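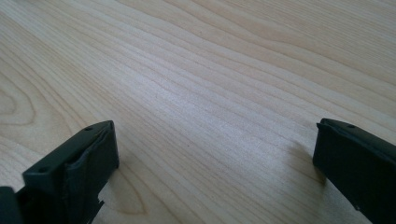
Home | Science | Animals | History | Ask a Question | Games

Can You Really Tell a Tree's Age by Counting Its Rings?

You have probably heard this one. Cut down a tree, count the rings on the stump, and you get its age. One ring, one year. Grown-ups say it as if it were as simple as counting candles on a cake.

Well, is it? Let's be a little suspicious and check.

Start with how a tree gets fatter. Under the bark is a very thin layer that makes new wood. In spring, when there is plenty of water, a tree in a place with cold winters grows fast and makes pale wood. Later in the summer it slows down and makes darker, tighter wood. In winter it stops. One pale band plus one dark band makes one ring, and that usually means one year.

Did you spot the word "usually"? Keep an eye on that word whenever somebody tells you a fact.

Sometimes a tree cheats. If there is a bad dry spell in July and then a lot of rain, the tree may slow down and speed up again. That can leave an extra band that looks like a whole ring. Scientists call it a false ring. In a terrible year, a tree may grow so little that part of its trunk has no ring at all. Count that side and you will come out too low.

And what about trees that live where it is warm and wet all year? Many of them don't take a winter break, so their rings can be faint or missing. Anyone who says the trick works on every tree in the world hasn't looked at enough trees.

Ohemaa Essien runs the nature club in Gurstead, and she tested her members on a slice of an old ash. Ojārs Paju got 73. The girl next to him got a different number, and so did the boy after her. They all had the same slice! Some had started in the wrong place, and some had lost track where the rings were squeezed together near the bark. Ohemaa made them stick in a pin at every tenth ring and start over. It was slow and there was some grumbling.

Here is another claim to poke at: "Wide rings mean the weather was good." Maybe. A wide ring means the tree grew a lot that year. Rain could be the reason. But perhaps a big neighbor fell over and let in more sunlight. One tree can't tell you which.

So scientists compare many trees from the same area. If 13 trees all have a skinny ring in the same year, a drought starts to look like a good guess. Matching the patterns also helps catch false rings and missing ones. With old beams from buildings, they can carry the pattern back 500 years or more.

Do you have to chop a tree down to look? No. A scientist can twist a hollow drill into the trunk and pull out a thin stick of wood with the rings showing as stripes.

Next time you find a stump, count it twice, from two different sides. If your answers don't match, try to find the spot where they went wrong.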